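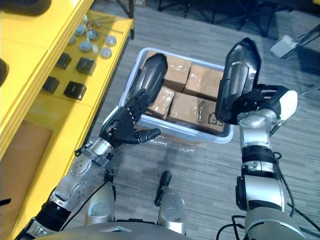

Tips for the workbench when a robot takes a part of the job

In our workshop the robot now moves the shells and the trays, and we, the people, do the checking and the small assembly. I collected these tips for colleagues at Vidmar who will start in February. Most of them are about order on the bench.

Keep one place for each thing
Before, I put a tray where my hand was free. Now every tray has its place on the yellow table, with the same space to the next one. If you borrow a tray, put it back at the same angle. Thenmozhi Murthy marks the places with a soft pencil, and it wipes off with a damp cloth.

Small parts go on the shelf
Discs, rods and dark boxes can stay on the yellow shelf below the top. Do not mix two kinds in one pile. I lost most of a morning to this mistake.
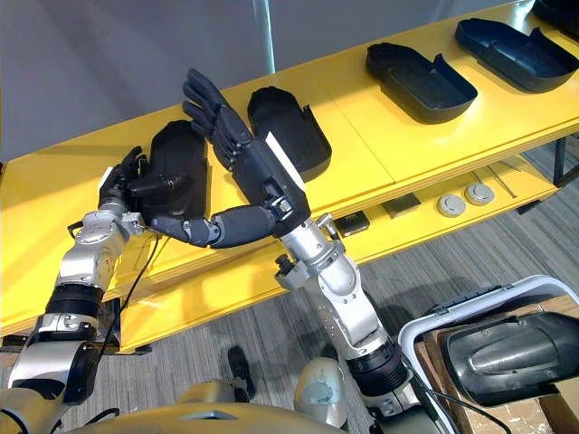

Look at the bin before you fill it
A shallow bin is easier for everybody than a deep one. Take out loose plastic film and fold it flat.

Change your own work slowly
My back is less tired than before, but my eyes are more tired, for I inspect some 227 pieces in a shift. I stop for 4 minutes when a batch is finished and look at something far away. Ask for a better lamp early; mine took a long time to arrive.

Write down the stops
We keep a paper notebook beside the bench. Write the time, what was in the hand, and what you did next. Short words are enough.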